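Endora are back and I have had the new record on repeat

I found out at 6 in the morning, standing in the kitchen waiting on the coffee, and I may have yelled. A new Endora album! Called Skelitz, out in October, with a tour behind it. I've loved this band since their first EP, the one they pressed 200 copies of and sold out of a suitcase after shows.

Ayanda Mnguni is still singing, and her voice has gotten lower and rougher in the best way. The opener, Mtshali, takes its time (almost two minutes of just organ) and then the drums drop in and the whole thing lifts off. I played it in the car, I played it doing dishes, I played it through the shed window all afternoon. The second single is faster and sillier and has handclaps, and I am a sucker for handclaps.

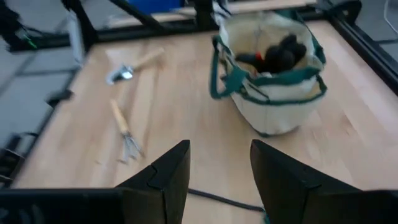
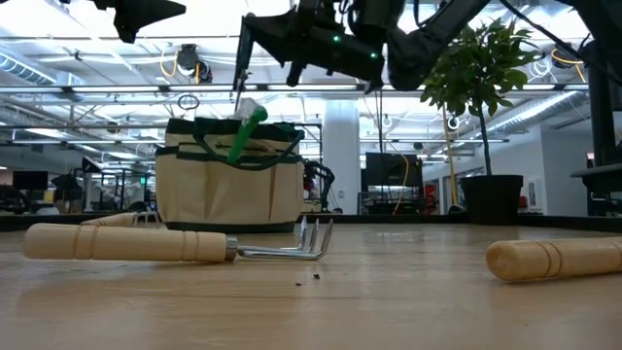
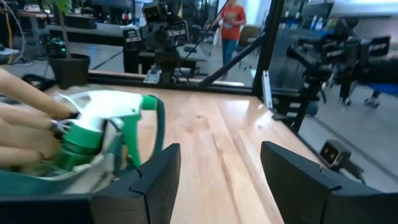
Garden things on the table.

The tour

They're doing 17 dates, and the one I care about is Skirnorcombe, where the hall holds about 2,000 and the balcony sound is so much better than the floor. Get up there early if you can – the left side fills first. I saw them there on the last tour and they closed with a cover so slow and lovely that the guy next to me took his hat off.

I already have my ticket. My sister is still deciding, so I'm sending her one song a day until she caves. Today's was track four, the one with the trumpet. If you've heard the album, tell me your favorite in the comments, and if you know what Ayanda is singing in that second chorus, please tell me that too – I have three theories and they're all bad.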